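Bornenholm Community College
About the College

Bornenholm Community College is an independent provider of adult and vocational education. The College offers certificate and diploma programs, evening short courses, adult literacy and numeracy classes, and preparatory studies for learners who wish to return to formal education after a period away. Instruction is delivered at the main campus in Bornenholm and at a smaller teaching centre in Drimlow.

Our history

The College began as an evening institute for working adults. Its first classes were held in rented rooms above the Bornenholm post office and covered bookkeeping, English composition and technical drawing. Enrolments were modest in the early years, and most learners came directly from the mills and rail yards at the end of a shift. Classes began at 6:30 p.m. to suit them, and the evening timetable still starts at that hour.

As the district grew, the institute took over the former Stokar Street primary school, and the old school hall became its first dedicated workshop. The name was changed to Bornenholm Community College when day programs were introduced. The Stokar Street building remains the centre of the campus, although it has been extended twice and its interior has been substantially rebuilt. The original honour boards have been kept and may be seen in the corridor outside the enrolment office.

The Drimlow centre was opened at the request of residents who could not readily travel to Bornenholm in winter. It has two classrooms, a shared study area and a small collection of reference books on permanent loan from the main library.

Our purpose

The College exists to give adults of every background a fair opportunity to learn. Admission to most programs does not depend on previous school results. Applicants are invited to an interview, at which a member of the teaching staff discusses their aims, their experience and the time they are able to commit to study. Where a program has formal prerequisites, these are set out in the Course Handbook, together with the bridging units that may be taken in their place.

We recognize that many of our learners have family and employment responsibilities. Programs are therefore organized in short terms, and a learner who must withdraw for personal reasons may ordinarily resume at the same point within the following two years without repeating completed units.

Programs of study

Teaching is arranged in four schools: Business and Office Studies, Health and Community Services, Languages and General Education, and Trades and Technology. Each school is led by a Head, who is responsible for the quality of instruction and for the welfare of learners enrolled in its programs.

The School of Business and Office Studies offers certificates in accounting, payroll and administration. Its evening bookkeeping course is the oldest continuously taught subject at the College.

The School of Health and Community Services prepares learners for work in aged care, early childhood education and disability support. Supervised placements form part of every certificate in the school, and learners are visited by their instructor during each placement.

The School of Languages and General Education is responsible for literacy and numeracy, English as an additional language, and the adult secondary completion program. It also offers conversational French, Vietnamese and German at beginner and intermediate levels.

The School of Trades and Technology provides pre-apprenticeship training in carpentry, electrical work, metal fabrication and industrial maintenance. Workshop classes are kept small, and safety instruction must be completed before a learner may use powered equipment.
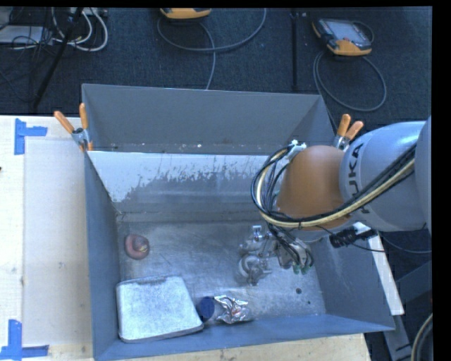
KUKA robot arm over a divided metal bin.

Governance and leadership

The College is governed by a Board of Governors, which approves the annual budget, appoints the Principal and sets the strategic direction of the institution. Governors serve terms of three years and may be reappointed once. Two places on the Board are reserved for currently enrolled learners, who are elected by their peers each November and have full voting rights.

The Principal is Hưng Trịnh, who joined the College as an instructor in numeracy and later served as Head of Languages and General Education. Under the Principal's leadership the College has revised its fee structure, extended library opening hours and introduced a common orientation week for day and evening learners.

Academic matters are referred to the Academic Council – a body made up of the four Heads, the Librarian and elected teaching staff. The Council reviews each program on a regular cycle and publishes its recommendations to staff and learners.

The Miah Library

The Miah Library is named for the family whose gift of 1000 books formed its first lending collection. It now includes quiet study rooms, a computer area and a local history section that is open to the public. Learners may borrow from the library throughout their enrolment and for one term after completing their studies. Members of the community may apply for a reader's card at the front desk.

Fees and assistance

The College endeavours to keep fees within the reach of all learners. Payment may be made by instalment at no additional charge, and concession rates apply to pensioners, full-time carers and persons seeking employment. In the most recent academic year, 248 learners received a bursary from the Bornenholm Education Fund. Applications to the Fund are treated in confidence and may be submitted at any time before the second week of term.

Access and support

Learning support staff are available at both campuses to assist with study skills, assignment planning and examination arrangements. The ground floor of the Stokar Street building is fully accessible, and a lift serves the upper classrooms and the library. Learners who require materials in large print or an alternative format are encouraged to notify the enrolment office when they apply.

Visiting the College

Prospective learners and their families are welcome to visit by arrangement. Tours of the main campus leave from the enrolment office at 10 a.m. and 5:30 p.m. during term, and may be booked by telephone or in person. Visits to the Drimlow centre are arranged through its own front desk. Copies of the Course Handbook are available free of charge at both locations.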